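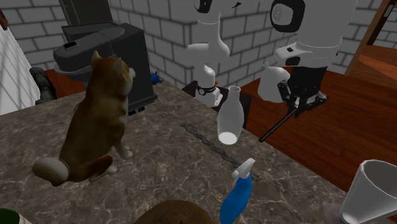

OPINION | SIMULATION

The countertop is lying to you
Irina Bratu
22 Jun 2023

Every kitchen I have worked in this year has been fake, and I have grown fond of a few of them. They come out of a scene generator that believes a kitchen needs marble, brick, a spray bottle and a shiba inu sitting on the counter. I have no quarrel with the dog. The planner treats it as a collision shape with ears, and so far it has never been in the way of a decent test.

My quarrel is with the number at the end. At Stusley we ran our grasp planner through 945 of these kitchens, and the report came back so green you could have putted on it. Then someone opened the 42 failures and watched them one by one, a job we usually leave to whoever is newest. Most had the same cause. The segmentation model had seen a vein in the stone and decided it was an edge.

We had randomized everything, or so the config file said. It had 293 parameters, including one for the tint of the ceiling light. What it didn't have was any notion of which changes were hard. Swapping pale marble for dark costs a planner nothing. Laying a thin chain along a pale streak of the same stone is a different afternoon altogether.

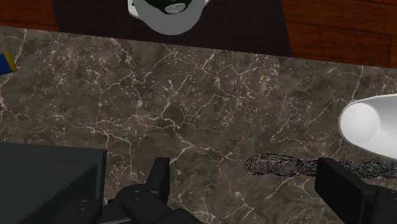
So I would like fewer kitchens – and meaner ones. Give me 600 that a person with a grudge has looked at. Put dark squiggles on dark stone and let the depth filter argue with itself about whether they have any height. Park something glossy and white at the side of the view, where half a bowl and half a sink look much alike.

The team at Cormier will tell you this doesn't scale, and they have a slide about it. Sanville has the same slide in blue. They are right that grudges are expensive. But the scenes we pay for by the thousand mostly teach us that our code still runs, and a unit test could tell us that before lunch.

Our next release goes to the Wandarstead site in July. I have asked for the failure videos to be attached to the report, ahead of the chart. The request is currently marked "nice to have."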